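Chapter 7
Storing Food at Home

Most of what a household eats spends longer in storage than it does on the stove. A bag of flour may sit in a cupboard for months, a cabbage for weeks, and a piece of fresh fish for a day at most. This chapter deals with the ordinary places where food is kept and with the changes that go on in it there.

It begins with dry goods, moves on to roots and fruit, and ends with the refrigerator. Students who have read the chapter on cooking methods will already know some of the terms. The rest are set in the word list at the back.

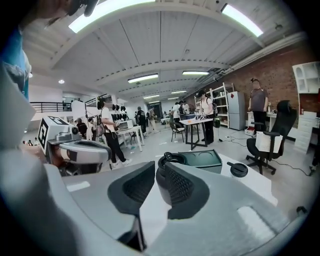
Page last changed: March 8, 2020

7.1 Why food spoils

Food spoils for two main reasons. The first is the growth of moulds, yeasts and bacteria. The second is change within the food itself: fats turn rancid, fruit goes on ripening after it is picked, and potatoes sprout. Both kinds of change go faster in warmth. Moulds and bacteria also need water, so dried beans keep far longer than cooked ones.

Light matters too. Potatoes left in daylight turn green and bitter, and oil in a clear bottle loses its flavour sooner than oil in a dark one.

7.2 The village of Medve

Before electricity reached Medve, each house had a cold room on its north side, dug partly into the slope. Filipa Carrilho measured several of these rooms for her study of village kitchens. In April, when the yards were already warm by noon, the rooms were still cool enough to keep butter firm. Shelves were set away from the walls so that air could pass behind them.

Apples and potatoes were kept apart. Apples give off a gas, ethylene, which speeds the ripening of other fruit and can affect stored vegetables. The families did not know the name of the gas, but they knew that carrots kept beside apples tasted bitter by the end of winter.

Américo Guerreiro later wrote down the household rules of Pliria, in the next valley. They differ in small ways. Onions were hung in the loft there, and grain was stored in lidded chests over 20 paces from the animal sheds.

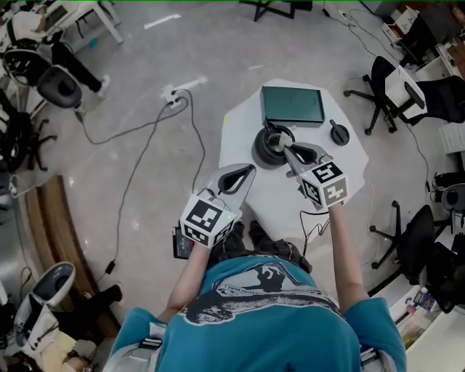 Why should onions and potatoes be stored separately?
Potatoes give off moisture, and onions kept near them tend to soften and rot. Onions do best in a dry place with moving air, while potatoes need somewhere cool, dark and slightly damp.

7.3 Words used in this chapter

Rancid: having the sharp smell and taste of fat that has broken down.
Ethylene: a gas given off by many ripening fruits.
Perishable: likely to spoil within a few days if not kept cold.

The next section looks at dry goods, starting with flour and rice.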